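3.2 Marking out the table

A table has no natural subdivisions. Ask where a plate is and the answers you get are "there", "near the end" and "where you left it", and none of these can be entered in a spreadsheet. The placing tasks in this paper depend on whether a plate ends up where the instruction sheet says it should, so the sheet and the table had to agree on what a place was. We settled the matter with blue masking tape.

More dignified methods were considered. A printed mat from a supplier in Ostport was handsome and arrived rolled, a condition it never fully gave up. Pencil lines suited the first author's budget and disappeared under the first plate. Chalk was proposed at a meeting and is not discussed further. Tape can be bought locally, laid by one patient person and pulled up again at the end of the project, and its faults are at least easy to see.

The layout follows the Jastovby plan, named after the town in which it was drawn on the back of a train timetable. Strips run lengthwise down the table and further strips are laid across them, which leaves cells of a size suited to ordinary crockery. An instruction gives a column and a cell, and a plate counts as placed when its whole rim lies inside the tape. A rim that touches the blue is recorded as "on the line", a category we introduced reluctantly and then used a great deal.

Two rules governed the taping. Strips were to be laid in a single length where possible, and the crossing strip was to go down without stretching. Stretched tape creeps back to its original length over an afternoon and takes its corner with it. Taping the full table took around 45 minutes, of which a fair share went on finding the end of the roll.

Strictly, the cells are not rectangles. Two people holding opposite ends of a strip will each believe that theirs is the straight one, and the resulting angle is a compromise between them. We did not correct small tilts. A plate is round and takes no view on whether its cell is square, and the scoring rule refers only to the inner edge of the tape, wherever that edge has wandered. Figure 3 gives an idea of what we were prepared to live with. 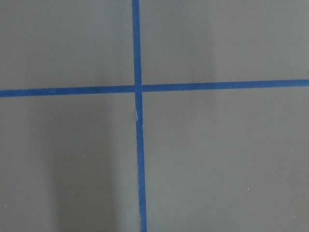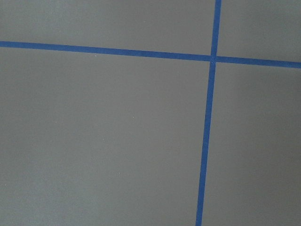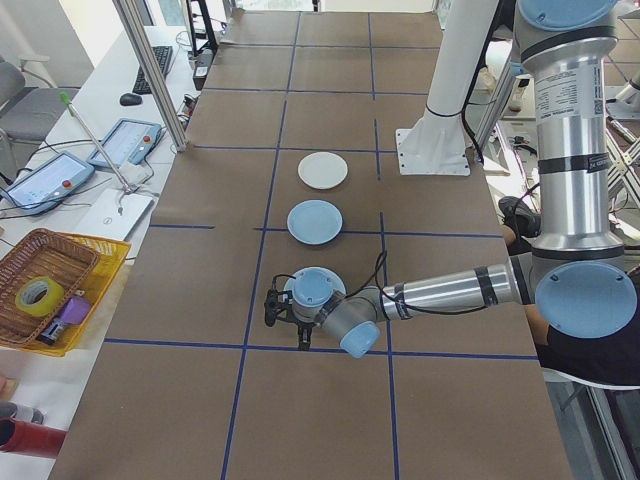
Figure 3. Blue tape as laid. First panel: a crossing on a grey surface, with a seam or crease in the strip below it. Second panel: a crossing where both strips lie flat. Third panel: the long table under brown kraft paper, with plates in the middle column.

3.3 What counts as a cell

The seam in the first panel of Figure 3 is the sort of thing that a methods section normally leaves out. The band steps a little to the right below the crossing, so the cells on either side of it have an edge with a slight change of mind. Our rule is that the tape is the boundary as it lies, steps included. The alternative was to score against the line that the tape ought to have followed, and this would have required the scorers to imagine it, each in their own way.

Pale patches, lifted edges and wrinkles are treated in the same manner. A strip is replaced only when a plate could catch on it. Amna Chaudhry, who drew up the scoring sheet, argued for replacing anything visibly untidy, and was talked out of it by the prospect of doing so herself.

The paper covering raised a separate question. Kraft paper gives the plates something kinder than a bare tabletop to land on, but tape laid on paper moves whenever the paper does. The covering is therefore fixed along its edges before any blue goes down. Tape is lifted from paper only when the paper is to be thrown away, the two having by then become more or less one material.

3.4 Plates and their positions

Plates were chosen from a domestic range sold as Sial, in white and light blue. Light blue was a poor choice on a table ruled in blue, and we mention it so that others may choose green. The scorers reported no trouble telling plate from tape, though one of them asked at Westov whether this had been a test.

Plates start in the middle column unless the sheet says otherwise. The outer columns are easier to reach and correspondingly less informative, and a plate near the edge of the table makes everybody nervous. Neighbouring cells in a column may both be occupied, provided that neither plate overhangs the strip between them. Resting close to a line is permitted at the start of a trial. Resting on one means that the plate is moved back and the sheet is initialled, in ink, by whoever noticed.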